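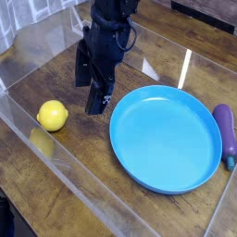 Page last changed: 2024-03-16

Maltano Play Kitchen – Frequently asked questions

We are a small shop in Erevdale. We sell and lend play food, plates and small kitchen things for children. On this page we answer the questions which arrive most often by mail and at the counter. If your question is missing, please write to us and we will try to answer in a few working days.

ORDERING

Can I buy one single piece, or only a set?
Both are possible. Every fruit and vegetable can be bought alone, and every plate too. Many customers come back for one piece only, usually for the one that was lost in the garden or under the sofa.

How many different articles do you have?
At the moment the list has 1,114 articles, if we count every color of every plate separately. Not all of them are on the website. The printed list in the shop is more complete.

I ordered an eggplant and my child says it is a plum. Is it the correct article?
Please look for the stem cap. The eggplant is purple and shiny and has a teal-green cap on one end. The plum has no cap and is much shorter. If you really received a plum, send us a message and we will exchange it.

Is the cap of the eggplant always the same green?
No. On the present eggplant it goes to the blue side, and on the one we sold before September it was more like grass. We can't choose the color for you from the old stock, because it is finished.

THE BLUE PLATE

What is the large blue plate called?
In the list it is under Emer, large, sky blue. There is also Emer small, which has the same blue.

Is it a plate or a bowl?
We call it a plate. It is round, the inside is flat and the rim stands up all the way around, so a round fruit which rolls will usually stop at the rim. Some parents use it as a tray for sorting and this works well.

Can real food be served on it?
The Emer plates are plastic and are sold by us as toys, for play food. For the snack please use a plate from your kitchen.

Can it go in the dishwasher?
Better not. Wash it by hand with lukewarm water and a drop of soap, then dry it with a soft cloth. In the dishwasher the plate can bend a little, and after that it will turn around on the table like a top every time somebody touches it. We do not exchange plates which were in the dishwasher.

How much fits on it?
One lemon and one eggplant lie on the large plate without problem, and there is place for more. The bunch of bananas fits too, but then nothing else.

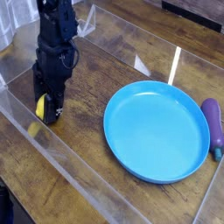 For the small plate, please count with one fruit, or two strawberries.

CLEANING AND CARE

How do I clean the fruit and vegetables?
Wipe them with a damp cloth. Do not leave them in a bucket of water over night. Some pieces have a fine seam and the water goes in there, and it is very slow to come out again.

There is a dark mark on my lemon. Can it be removed?
The skin of the lemon has many little dimples, and pencil and chocolate like to stay in them. An old toothbrush with soap is the best tool. Begin at the end with the small point and brush in circles. Ballpoint pen, unfortunately, we could never remove.

May we play directly on a wooden table?
Yes. Our play food does not give color to wood according to our experience, also not on an old table with scratches. If your table is freshly oiled, wait until it is fully dry, otherwise the plate will stick and leave a ring.

PLAYING

From which age is it suitable?
The large pieces, as lemon, eggplant and apple, are from 18 months. Strawberries, mushrooms and the single grapes are from three years. The age is printed on every bag.

My daughter only wants to put the things on the plate and take them off again. Should I show her a game?
You can, but it is not necessary. Small children do this for a long time and they are busy with it. When she is ready for more, you can ask for something by its color: "May I have the yellow one?" After some weeks you ask by the name.

Do you have suggestions for a first set?
One plate and two pieces with different shape and color are a good start. Lemon and eggplant is a pair that we recommend often – one yellow, one purple, and nobody mixes them. Add bread later.

LENDING FOR KINDERGARTENS

What is in the lending box?
The Cattaneo box contains 100 pieces of play food and 25 plates. The complete list is glued on the inside of the cover. Please check it when you receive the box and again before you bring it back.

How long can we keep it?
Five weeks. A longer time is possible if no other group has reserved it, just ask us before the end.

What happens if something is missing?
Up to 5 missing pieces we do not charge. For more we ask the normal shop price. If a piece appears again later, bring it and you will get your money back, also after months.

Must we wash everything before the return?
Please wipe the plates. The food we wash ourselves in any case.

RETURNS

Can I return a piece that was opened?
Yes, in 30 days, if it has no bite marks. For hygiene we cannot take back pieces which were in the mouth.

Who pays the postage?
For an error of ours, we pay. In the other cases the customer pays. You can also bring the package to the shop – the bell is on the left side of the door, and it is necessary to press it rather strongly.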